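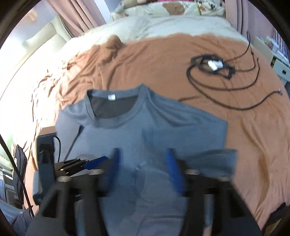
Drolel is looking for a part-time equipment planner for our garment handling project, which prepares recordings for robot folding work. You will help us decide what to buy for the next period, in which order, and what can wait until May. Most recordings are made in ordinary bedrooms, with a T-shirt spread on a blanket and grippers working over it, so the budget must cover grippers, finger pads and many cables, and also simple clothing in different colors and sizes.

**Your tasks**

- Compare offers from our two suppliers, Mollden and Neagu
- Keep the list of spare parts up to date in Drodatus, our stock program
- Prepare a purchase plan for 14 recording places
- Manage a small budget of 3,000 euros for urgent orders

**What we ask**

You have already ordered technical equipment for a team, and you write clear English. Knowledge of robotics is welcome but is not required. The work is 11 hours per week, mostly from home.

Please send your CV and one page about a purchase you planned yourself. We accept applications until December 30, 2023.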